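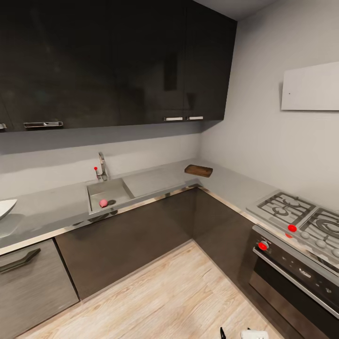

gravelpit_83: I'd still get the second quote before signing anything. Bamness told my sister-in-law five weeks for doors and it was closer to eleven, and that was for plain white.

Print | Email this thread
3 min read

tansyroot: Ugh, eleven?? They told us six. We're at 3,000 for doors and handles with Bamness, and Umgate came in 2,000 under that but they don't take the old ones away. I've been going back and forth on gloss black since January and my husband has stopped answering when I bring it up.

moth_and_rust: Don't do gloss black. We had it in the Holanda apartment and I wiped those doors every single morning. Fingerprints, steam, the cat somehow. Matte hides way more.

pellworth: Gotta disagree with moth. Matte held onto grease like crazy at our place, and once you scrub a spot it goes shiny and stays shiny. Gloss you hit with a damp microfiber and you're done. Just put handles on! People go handleless and then complain about prints.

moth_and_rust: We had handles. My kids don't use handles lol

gravelpit_83: Uppers in gloss, lowers in something dull. Kids can't reach the uppers.

tansyroot: Hmm, I kinda like that. Would it look weird though? The floor is already pretty dark (Buseo tile, came with the house).

pellworth: Not weird. Get sample doors from both places and live with them for a week. Umgate charged me 39 for one and took it off the order later. Ask about edge banding too, mine started lifting over the dishwasher.

moth_and_rust: ok the sample door thing is good advice. Still team matte.

tansyroot: Ordering one of each tonight. Does anybody know if Umgate drills for the handles or do you have to do it yourself?

Print | Email this thread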